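Why I still put a cloth on the table

When I moved to Lindbridge I was 27 and I owned one tablecloth, a gift from my aunt. In my family a table without a cloth was a table for work. You could cut fish on it or repair a radio. But if somebody was going to eat, the cloth came first, also on ordinary evenings.

My neighbor Verna Thibodeaux thinks this is a waste of soap. She is 80 and has raised four children on a bare table, and she told me so the first time she came for coffee. Her argument is strong. A bare table is clean in one minute. A cloth must be washed, dried, ironed and folded, and then a child comes with beet soup.

I have thought about this argument for many years, and I agree with every part of it except the end. Yes, it is work. But I believe that a meal needs a beginning, and in many homes now it has none. People arrive in the kitchen at different hours, they eat standing, they look at the phone. When I open the cloth and it falls over the corners, my sons come to the table before I call them. 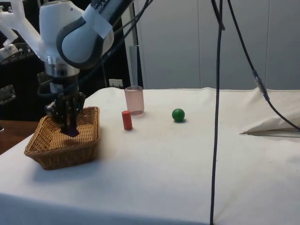
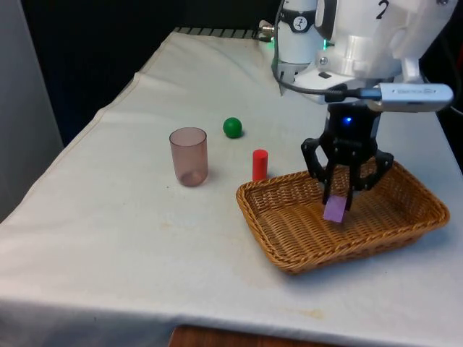
I must be fair also about the ironing. I stopped it. My mother would be ashamed, but a wrinkled cloth does the same job as a smooth one, and I have an hour more for sleeping. The same with stains. I used to fight them with lemon, salt and a powder from the market in Gemelstead that made my hands red. Now I wash the cloth once, and what remains, remains. I know one brown mark from the christening of my younger son and I would be a little sad if it disappeared.

What I do not accept is plastic. My friend Osaze Igwe bought one with printed cherries, very practical, and I ate there with good appetite – but my arms stuck to it all evening. Paper is better for a big party, when 70 people come and half of them are children. For a usual supper I find it cold.

Verna still comes for coffee in November, when her garden is finished. She lifts the edge of the cloth and looks at the wood under it, and says that it is a good table and I should let people see it. Then she puts the edge down again and asks for sugar.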